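Fixing dropped boxes on a hand-held gripper: pad wear and late release

Applies to the Tridska two-finger hand-held gripper, all units with foam-lined jaws. Written up after the July drop fault on unit 81.

Symptom

A wrapped carton is picked up cleanly, then slides out during the move. On unit 81 the log showed the jaws closed the whole time. Mirjana Kelmendi first blamed the linkage, and two bushings were changed for no gain. The fault was in the foam.

Step 1. Inspect the pads

Open the jaws fully and set the tool down with nothing between the fingers. Look along the top rim of each pad first, then the lower edge. Gray scuffed patches, torn flecks or an edge that hangs below the finger block all mean the foam is due for replacement.
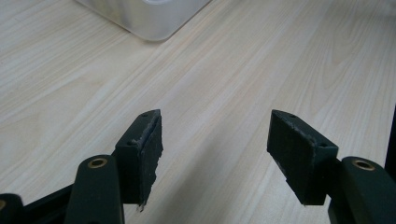 Press the foam with a thumb at the top, middle and bottom. It should spring back at the same rate in all three places. If one end stays flat, the pad is carrying load on part of its face only, and a smooth wrapper will start to turn at that end. Check both fingers even if only one looks bad – pads are replaced in pairs.

Step 2. Check the bushings

Move each link by hand. Side play at a brass bushing lets the finger tilt under load. If there is play, fix it before fitting new foam.

Step 3. Replace the foam

Peel off the old pad and clean the block down to bare plastic. Leave the new pad under a flat weight for 40 minutes. Trim any foam that sticks out past the block.

Step 4. Grip test

Use a cardboard box in clear wrap, held by its two short ends. Keep your free hand out of the linkage while the jaws close; Tihomir Milošević got a pinched finger doing this test, report 2174. 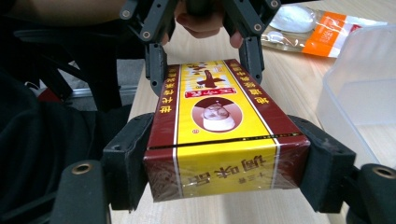 Hold for one minute, then tilt the tool slowly to each side. Any creep at either pad is a fail. Go back to Step 2 and check for play again before blaming the foam.

Step 5. Log the result

Enter the unit number, the pad batch and pass or fail. The next inspection is due after 200 grips, or right away after any drop.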